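When the Folding Arms Won't Let Go

If you run one of the two-armed folding machines at home, sooner or later it will grab a shirt and simply stop, with both jaws shut tight. Ours (a Wavesano, bought in September) did it on fold number 198 of what I had hoped would be a clean 200, and I did just what you shouldn't — I took hold of the hem and pulled. The shirt tore, and the jaw snapped shut a hair from my thumb.

So please, before anything else, press the red stop and switch the machine off at the wall. Give it a good minute. Then open the left jaw with its release lever, then the right, and keep your fingers flat on the cloth and well away from the pads.

My neighbor Niilo Pelkonen, who has mended more of these than I have, blames lint on the pads nine times out of ten.

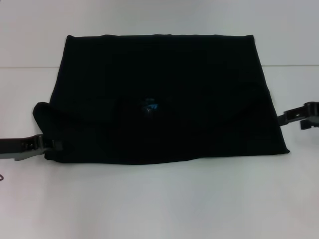 Wipe them with a barely damp cloth and let them dry before you switch back on. Dark cotton sheds terribly, so I do mine after every navy or black load. And if the arms stick again the same day, leave them off and call the shop in Gremdale — a shirt is only a shirt.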